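Kitchen Corner > Tips > Clearing and Wiping Up

Small-table tricks picked up at an open day

I went along to the open day at Kendetti expecting to look politely at robots for half an hour and come home with a free pen. I stayed the whole afternoon, and I came home with a page of notes on cups, which will surprise none of my regular readers!

The Grilix demonstration was the one with the queue. You put a gripper on each hand and try to do ordinary kitchen jobs with two stiff jaws in place of your fingers, and goodness, it slows you down. Picking up a plastic cup suddenly needs thought – where to take hold, how hard to squeeze, what is standing in the way. I have been kinder to my own cups ever since.
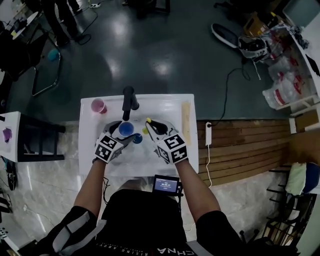
Blue cup in one gripper, yellow ball between the jaws of the other.

So, the tips, in the order I scribbled them down.

Take hold of a light plastic cup around its body and lift it straight up. Most of my spills at home come from hooking a finger over the rim and dragging.

Give both hands a job, but let one finish before the other starts. I tried this with the breakfast things and broke nothing, although I did feel a bit daft.

Leave a clear patch in the middle of a small table. My own is a narrow little thing I bought from Evangelista years ago, and everything used to drift to the centre. Now the cups live along the back and I can get a cloth round properly.

White tops show every smudge. A drop of washing-up liquid in 300 ml of warm water, a well-wrung cloth, then a dry one straight after while the surface is still damp. Go with long strokes – little circles just move the grease about.

Anything that rolls (balls, eggs, the last tomato) wants picking up first, before you start reaching over it for something else.

The Brasix people had a stand too, with leaflets on descaling taps, and I shall write that up in November once I have tried it on mine.

Last updated: Thursday, October 1, 2020

Contact us | Copyright Kitchen Corner | Back to top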